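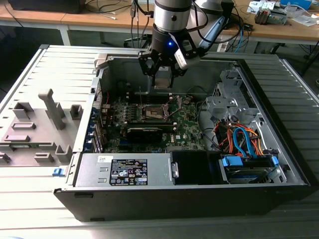

Gremport Lodging-House Register

The Gremport Lodging-House Register was a record of overnight guests kept by the harbor police of Gremport from the early 1880s until the outbreak of the First World War. Keepers of common lodging houses were required to write down the name, trade, last address and intended destination of every person who slept under their roof, and to hand the list in at the station before noon. The surviving volumes are used by historians of migration, poverty and casual labor, and by family researchers, who generally come away with more ancestors than they wanted.

Background

Gremport grew quickly after its second dock opened, and the cheap streets behind the fish market filled with sailors between ships, seasonal herring packers, and people who described themselves as "traveling." A cholera scare one August gave the town council the excuse it had been looking for. The ordinance that followed was presented as a health measure, although it asked no questions about anyone's health.

Licensed houses paid a yearly fee and displayed a tin plate beside the door. At the peak of the system there were 64 of them. Unlicensed houses displayed nothing and did better business.

Contents

A typical page has 18 lines, ruled by hand, with a wide column for remarks. Keepers were paid nothing for the work and it shows. One house on Dhillon Street recorded the same three coopers every night for two years, in the same order, including a night on which the building was closed after a fire. Another gave the destination of every guest as "onward."

The remarks column was filled in at the station and is the most quoted part of the register. Officers noted debts, quarrels, suspected marriages and suspected absences of marriage. A woman who took in sewing might be entered as "seamstress, so called." Men were rarely so called anything. Several keepers also used the daily list to complain about rival keepers, and a long feud between two houses in Zaltico Lane can be followed through almost 35 pages of accusations concerning bedbugs, watered soup and a goat.

Enforcement

Fines were common and seldom collected. The court books show the same keepers appearing every spring, promising improvement, and appearing again the next spring. The one license revoked outright belonged to a house that had, by the court's own account, kept perfectly accurate lists. Its offense was a piano.

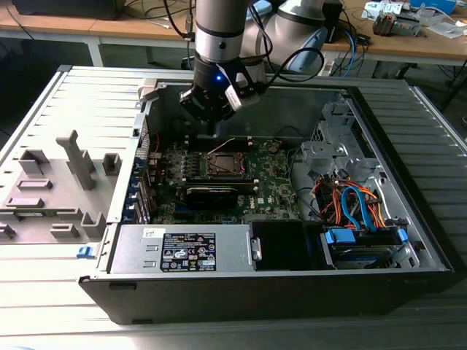 Survival and access

The volumes were moved to the customs house attic when the police station was rebuilt and stayed there, under a leaking skylight, for most of the twentieth century. Fewer than half are complete. The earliest was used at some point to level a cabinet and has kept the shape.

The Akereo Archive now holds the collection. A name index covering 550 pages was opened to readers on April 1, 2018, and was assumed by part of the local press to be a joke. The remarks column was left out of the index on the grounds that it could not be alphabetized.

Use by historians

Early writers on the town treated the register as a plain count of the transient poor. Later work has been more cautious, partly on account of the coopers. False names were frequent, and some guests were listed in two houses on one night. Most scholars now read the books as evidence of what the police wished to know, and of how little trouble a tired landlady would take to tell them.

See also

Gremport Harbor Police
Common lodging houses
Dhillon Street fire
Zaltico Lane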